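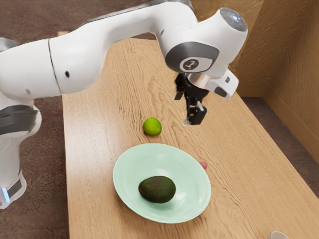 Who signs off the red carpet barriers before the Kurkstead premiere?
Mansa Kyei does, once I've walked the whole line with her.

Red carpet check, Fri 24 August

Barriers linked and feet flat: OK. I leaned on every join, very undignified!
Carpet edges taped: NO. Lifting by the photographers' pen — heels will catch.
Fan pen, limit 80: OK, sign is up.
Exits clear, 4 in all: 3 fine, side gate had flower boxes in it. Moved them myself.
Cast drop-off lighting: OK, but a bit harsh (Ginevra D'Amico's publicist has already moaned).

Tape to be redone by 5, then I'll look again.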